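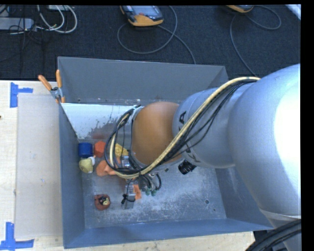 Spring walk-through checklist for the Clitby Street workshop building, with my comments

I do this walk twice a year, once in March and once when the clocks go back, and every time I tell myself I'll type up the notes the same evening. This time I did! What follows is the checklist we all work from, with whatever I scribbled next to each line cleaned up a bit. If you rent a unit, look for your number. If you share the building with me, please read the whole thing anyway, it takes five minutes.

Marks: OK means fine, FIX means somebody has to do something, WATCH means I'm going to look again.

EXITS AND WALKWAYS

1. Front door opens fully from inside without a key. OK
Swings a lot better than it did in the fall. I put a little dry lube on the hinges and the squeal is gone.

2. Back door opens fully from inside without a key. FIX
It opens, but you have to lean on it. I think the frame has swelled at the bottom corner, same as every wet winter. I'm going to plane it down myself on Sunday and if that doesn't do it I'm calling the landlord. Please don't prop it with the paint can in the meantime.

3. Main hallway clear, wall to wall. FIX
Mostly good, except for the stack of flattened boxes outside Unit 5. I know recycling got skipped, mine is piled up too, but keep it inside your unit until pickup. A hallway full of cardboard is the one thing that really makes me nervous in this place.

4. Exit signs lit. OK
All lit. I held the test button on each one and the batteries kicked in.

5. Stairs and handrail. WATCH
Third step from the top has a rubber edge starting to lift. You can feel it with your toe more than see it. I glued it and put a paint tray full of screws on top overnight, so we'll see how that holds up.

FIRE STUFF

6. Extinguishers hung, charged, tagged. FIX
Needles all in the green. The one by the loading door had a coat hanging on it, a nice coat too, so whoever's missing one, it's on the hook in the kitchen. The tag on the upstairs extinguisher is so faded I can't read the month on it, so I've asked for a new inspection on that one.

7. Smoke alarms. OK
Tested every one with the broom handle. Sorry about the noise, I should have sent a message first and I forgot. I'll tape a note to the front door next time.

8. Oily rags in the lidded metal can. OK
Very happy with this one. Last fall I found a wad of stain rags in an open trash bag and I had a bit of a speech ready, and I didn't need it. Keep it up! The can gets emptied outside, at the end of the day, by whoever used it last.

9. Flammables cabinet closed and latched. WATCH
Closed, yes. Latched, only if you lift the door a little as you push. I need to look at the bottom hinge. There's also a quart of something in there with no label at all. If it's yours, label it. If it's still a mystery at the next walk it goes to the county drop-off.

ELECTRICAL

10. No extension cords used as permanent wiring. FIX
Unit 16, I love the space heater idea, I was freezing too, but it can't run off a cord that goes under a rug. Heater straight into the wall, cord gone. I have a spare short bench you can use if the problem is that your outlet is on the wrong side.

11. Panel accessible, three feet clear. OK
The tape on the floor is working. I redid the front line because it had worn down to almost nothing.

12. GFCI outlets trip and reset. FIX
Kitchen and slop sink are good. The one in the bathroom tripped and then wouldn't reset for me, so it's dead until it's swapped. I bought the part already, I just want the breaker off and some daylight when I do it.

13. Cover plates in place. OK
One cracked plate by the freight door, replaced while I was standing there. I carry a couple in my bag now.

SHARED TOOLS

14. Guards on the table saw and bench grinder. OK
Both on. The grinder's tool rest had crept away from the wheel again, so I brought it back in close. Check it before you turn it on, every time, it only takes a second.

15. Dust collector bag and hose. FIX
Bag was packed solid. I emptied it and got most of it down my shirt. There's a split in the hose near the second clamp, and I wrapped it in foil tape for now. A replacement hose is on the list for the next Manolakis order, along with the dust masks everybody keeps asking about.

16. Ladders. WATCH
Six-foot is fine. The tall one has a foot pad that's worn down on one side and it rocks a little on the concrete. Use the six-foot until I get a pair of new pads on.

17. First aid kit stocked. FIX
No big bandages left, no eye wash, and somehow a huge number of tiny bandages. I restocked from my own car kit. If you use the last of something, write it on the card inside the lid. That's what the card is for.

WATER AND WEATHER

18. Ceiling stains. WATCH
The brown ring above the upstairs landing hasn't grown past my pencil line from the fall, which makes me think the roof patch is doing its job. New pencil line drawn anyway.

19. Floor drain by the loading door. OK
Poured a bucket down and it went fast. Bit smelly, so I poured a second one.

20. Water heater area clear, no drips. OK
Dry underneath. I moved a mop that was leaning right against it.

21. Outside lights. FIX
The one over the side steps is out. I tried a new bulb and got nothing, so I'm guessing it's the sensor. Carry a flashlight if you leave by that door after dark.

22. Emergency contact sheet posted and current. FIX
Two of you have changed phones and the sheet hasn't caught up. Write your new number right on it in pen and I'll retype the whole thing next week. The gate code on it is also the old one. The new one went out by text, so please don't write it on the wall (somebody did last time, in marker, and I had to paint over it).

Next walk is when the clocks change. If you fix something on this list before then, put your unit number next to it on the hallway copy, and leave the pen on the string.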